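Thread: Bench scale readings drifting on poly mailers

plistus_pack
We ship wire coils, mostly yellow and black, in soft plastic mailers. The bench scale sits mid-table with the green crates beside it. Same SKU, same bag, and the readings vary enough to move some parcels into the next rate band. The load cell passed its check on Thursday. My suspicion is bag overhang, or something touching the bag while the reading settles.

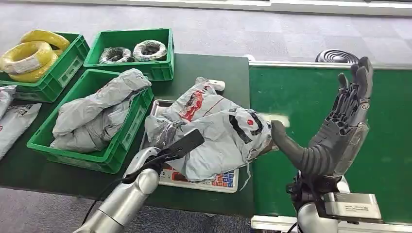
The tray is stainless steel and smaller than the larger mailers, so a corner flap hangs over the side. I logged 422 parcels and 30 came back with a corrected weight from the carrier.

Rostislav Štefanec
Overhang by itself changes nothing. The tray carries the full weight unless the flap rests on the table or the housing. Contact is the fault. Fold the flap under, let go, wait for the stable indicator, then read.

plistus_pack
Folding helps with the small bags. The big white woven ones with the red 7 on them spring open again – tape holds them, but that adds a step. They wait next to a green crate until there is room at the scale. 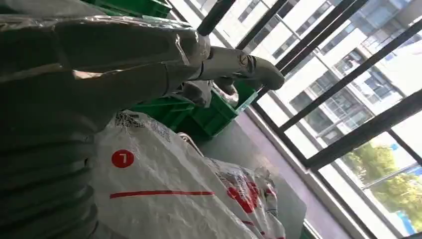 Silvia Jelínek: I disagree with taping. Weigh in a crate and tare it. A crate holds the bag in shape and keeps it clear of the keypad.

Rostislav Štefanec
A crate uses up capacity, and crates differ in weight. You would have to tare each one.

Silvia Jelínek
Mark one crate and use only that one. We did this at Nivska for 3,216 parcels and the corrections stopped.

plistus_pack
Will try the marked crate first, tape second.

Comments (2)

ramasamy_k: Check that the scale is level too. Ours had one foot loose.

jisura: What division is the scale? At 5 g steps you will see band jumps regardless.

Related threads
Tare memory lost after power-off
Crate sizes for coiled wire
Woven bags or poly mailers for heavy items
Carrier weight corrections – how to dispute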